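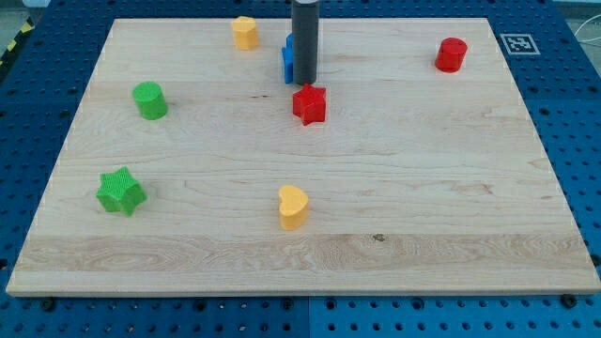
Section 3. Setting up the sorting board

Read this section before your first session on the club arm. Allow 10 minutes. Two members are needed, one at the table and one at the laptop.

1. Check that the arm is parked and the speed is set to Slow. Keep the stop button within reach of the person at the laptop.

2. Lay the wooden board flat on the blue perforated table. Line up its front edge with the pencil marks from the June rebuild.

3. Press down on each corner in turn. If the board rocks, lift it and look for a bolt head underneath.

4. Put the square black-and-white marker on the table beyond the far right corner of the board. It must lie flat.

Note: Do not put the marker on the wood. The Clurier program takes the table height from it, and every pick will be off by the thickness of the board.

5. Set out the printed blocks: stars, cylinders, the heart and the others. Spread them well apart. The gripper needs open wood on both sides of a block to close on it.

6. Start Clurier and choose Find Blocks. Compare the list on the screen with the board. If a block is missing from the list, it may be behind the gripper. Raise the arm and run Find Blocks again.

7. Run one pick on a cylinder before trying a star. Stars turn in the fingers if they are gripped across a point.

Caution: Keep hands off the board while the arm is enabled, even if it has stopped moving.

Spare blocks are in the drawer marked Bolledbridge. Report cracked ones to Raluca Chiriac or Kibet Simiyu.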